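Skurkeldale Print Workshop
Progress report to the Rivance Fund, period 2
Submitted by Tharun Hegde, workshop manager, 17/08/2018

1. Position at the end of the period

The grant covers the replacement of the large-format pigment printer, colour management for the certificate and fine art ranges, and a paper trial for hand-finished work. The printer was delivered in April and has been in daily use since commissioning. Colour management is complete for two of the three papers. The paper trial is behind schedule and is reported in section 4.

2. Printer and profiling

Each paper was profiled from a printed target, left to dry overnight and measured the next morning. The first target on the heavy cotton rag gave weak dark blues. The fault was traced to a media setting carried over from the old machine, which laid down too little ink. The setting was corrected and the target reprinted. The second reading was within tolerance and the profile is now locked.
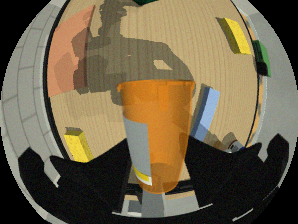 The smooth cotton paper needed no correction. The third stock, Paju, is a textured sheet with a warm base, and its profile is still provisional. Readings vary with the direction of the sheet, so we now mark the grain on the back of every sheet before cutting.

3. Output

We completed 119 commissioned pieces in the period, mostly wedding and naming certificates, with a smaller number of giclée editions for artists. Of these, 14 were reprinted at our cost. Most of the reprints were made before the rag profile was corrected. The remainder were spelling errors in names, passed at proof by both the workshop and the customer.

Proof approval has been changed as a result. The customer now types the names into the approval form and the two versions are compared before the file goes to print – this adds a day to the order but has been accepted without complaint.

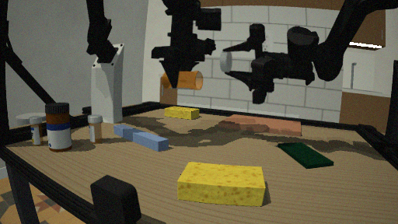 Edition records have been moved from the paper ledger to a single spreadsheet. Each entry gives the paper batch, ink batch, profile version and edition number. Older editions will be entered as they are reordered.

4. Paper trial

The trial compares how the three papers take hand lettering and gold leaf over a printed ground. Lettering tests are finished. Leaf tests are not, as the size dried unevenly on Paju and the first set had to be discarded.

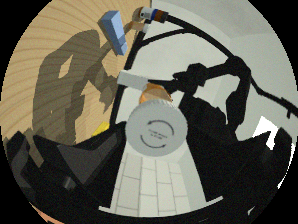

Colour samples for the trial borders were printed in a fixed set of hues on each paper. Blue remains the most difficult to hold. A single blue block can show a periwinkle front and a medium blue end, as the one on the table here does, and a flat printed border has to suggest that range with ink alone. We have therefore added two intermediate blues to the sample set. The light fastness strips will be read at the close of period 3.
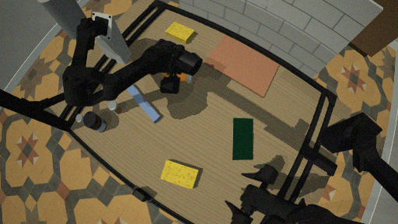 Gircombe Bindery, which mounts the finished certificates, reported that the rag paper cockles slightly under their usual paste and asked whether a lighter weight could be supplied for folded work. We have sent sheets for testing and await their result. Flat-mounted work is not affected.

5. Spending and next steps

Spending on equipment is closed. Materials are slightly over budget owing to the reprints, and the difference has been met from workshop income. No change to the grant total is requested.

Work for period 3:
Finish the Paju profile
Repeat the leaf tests with a slower size
Agree a paper weight for folded certificates
Issue the sample book to artists on the waiting list

We ask the fund to move the paper trial deadline to the end of period 3.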